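Imprimer | Envoyer par e-mail

Le rouge de Brorent

Quel rouge ! Adaeze l'avait rapporté de Brorent, ce tissu à feuilles et à fleurs cramoisies sur fond noir, et depuis le matin elle ne parlait que de lui.
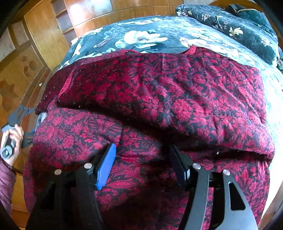
N° 9 — page 10

— Plie encore, ça va être magnifique !

Des peluches blanches s'accrochaient partout, tant pis. Jamshid riait, tirait, recommençait, et le lit avait l'air d'un jardin la nuit. 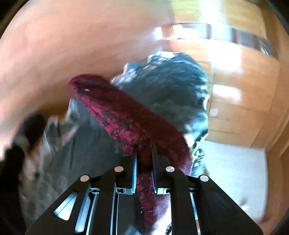

Nahom Wolde, nouvelliste

Puis vint le gris, puis le bleu canard, tout un fouillis superbe sous le rouge.

— On garde tout, dit-elle.

Et elle chercha l'autre coin.

Imprimer cette page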